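From: Asmaa Shehata
To: Vallwood Ward discussion list
Date: Monday, September 28, 2020
Subject: Re: [vallwood] Boundary map on the mayor's page

Kibet Lyimo wrote:

> Has anyone else seen the map Mayor Tanui put up on Friday? It has the
> Temell flats coloured in as part of Nultport. They are not part of
> Nultport. The boundary review hasn't even reported. Is council going to
> say anything or do we just let it sit there?

Kibet, yes, seen it, and so has half of Temell going by my inbox. Rang the Nultport office first thing. Got Rehema Urio in communications, who was polite but said it was an "illustrative" map from an old planning document and there was no intention to claim anything. Asked if they'd take it down. She'd have to check.

Our side - Nassoro Nyanda is drafting a letter for the Vallwood councillors to sign. Four have said yes so far. He wants it short and no name calling, just asking for the post to be corrected and for the mayor to say publicly that the line stays at the creek untill the review is done.
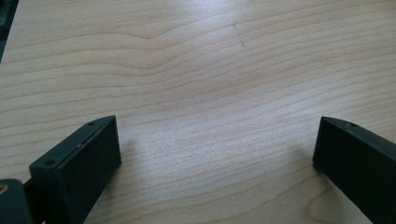
Also worth remembering the review takes written submissions until 5 October. Anyone in Temell can send one, you don't have to own property. Keep it to 5 pages max or they wont read it. Say which side of the creek you're on and where you go for the library, pool, rubbish etc. That's the stuff they weigh up.

Please don't all pile on in the comments under the mayor's post. It was up to 90 last night and some of it was pretty ugly, which doesn't help Nassoro one bit.

Will forward the letter once it's signed. If Rehema rings back before then I'll post what she says.

Asmaa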